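Is the Tahsin Kodikara birthday gallery worth clicking?

marlo_v
Every September the same thing. Omstead runs "18 stunning pictures" of Tahsin Kodikara for his birthday, and I'd bet money half are from the Pacheco press tour. Has anyone found a new one? 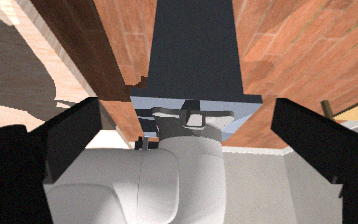
Stendon fan page says three of them are new, from the Zesex premiere.

marlo_v
The fan page also said he was cast in the Pacheco sequel. I'll believe it when I see a photo credit.

quietbalcony
I clicked through all 18 so you don't have to. Two are the same red carpet with a different crop. The caption says he "shot to fame overnight", which is a funny way to describe 8 years of bit parts.
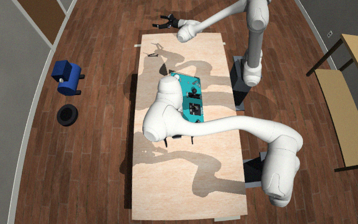 And the quote at the end is from an old interview. They cut the question off so it sounds like he's talking about turning a year older.

dee.k
You two are no fun. It's a birthday post, who cares? I liked the one with his sister.

quietbalcony
Nothing wrong with liking it. I just don't see why they call it exclusive.

marlo_v
Because "exclusive" gets clicks. It had 2000 comments by noon, and the ones I read were mostly the same heart emoji. Are those even real people?

dee.k
Mine was real, thanks.
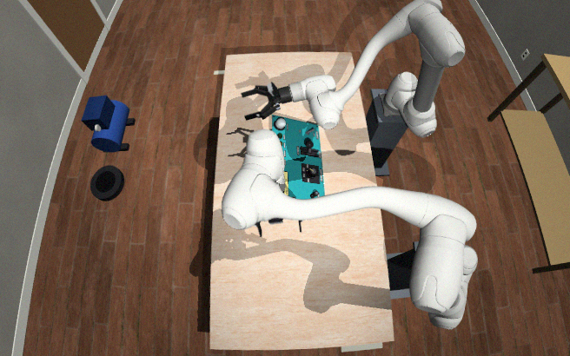
Related thread: Did Kodikara really turn down the Zesex sequel?

hallway9
Source is "a friend close to the actor". So, no source.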